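# Bilder aus der Küche, die es gar nicht gibt

13. August 2025

Hallo zusammen! Ich hab ja schon länger versprochen, mal wieder was auf die Galerieseite zu stellen, und jetzt ist es so weit. Es geht um Nerkell, unseren Planer, der sich überlegt, in welcher Reihenfolge ein Arm Dinge nimmt, trägt und wieder ablegt. Im Mai haben wir den ganzen Unterbau umgeschrieben, und seitdem läuft bei uns fast alles erst mal in der Simulation. Das spart Nerven (und Fingerplatten, fragt Taner Karabulut).

Kurz zur Technik, für alle, die neu dabei sind: Nerkell plant auf zwei Ebenen. Oben wird entschieden, was als Nächstes drankommt, unten wird die Bahn dazu gesucht, mit einem Zeitlimit von 500 Millisekunden pro Anfrage. Findet die untere Ebene nichts, geht der Schritt zurück nach oben, und es wird neu sortiert. Klingt simpel, hat mich aber drei Wochen und eine Menge Kaffee gekostet.
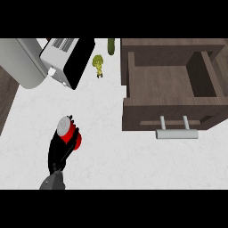 Arbeitsgruppe Planung und Regelung, Projekt Hellum

Die rote Dose im Griff, der silberne Deckel schaut schräg nach oben, und rechts steht die Schublade schon offen. Ich mag solche Zwischenstände sehr! Am Greifer hängt nämlich die Frage, die uns gerade am meisten beschäftigt: Wie viel Schräglage lässt der Planer zu, bevor er lieber neu greift? Früher war das eine feste Grenze im Code, heute ist es ein Kostenterm, an dem Macarena Iturra fleißig dreht. Ihr aktueller Wert steht in der Konfiguration unter `tilt_cost`, bitte nicht heimlich ändern.

Brokkoli und Gurke hinten auf der Arbeitsplatte sind übrigens meine Lieblinge im Objektkatalog. Der Brokkoli vor allem, mit seiner knubbeligen Krone - da hat die Kollisionsprüfung richtig was zu rechnen. Gonçalo Coelho hat dafür eine vereinfachte Hülle gebaut, und die Tests laufen damit spürbar flotter durch.

Stand heute haben wir 923 aufgezeichnete Durchläufe im Archiv, alle mit Someo durchsuchbar, also nach Objekt, Startlage und Abbruchgrund. Wer selber stöbern mag: Catalina Navarrete richtet euch den Zugang ein, das dauert etwa 15 Minuten. Als Nächstes will ich an den Übergang zwischen Tragen und Ablegen ran, da ruckelt mir die Geschwindigkeit noch zu sehr. Neue Bilder kommen dann wieder auf diese Seite, und wenn ihr Fehler in den Logs findet, schreibt mir bitte gleich die Nummer vom Durchlauf dazu!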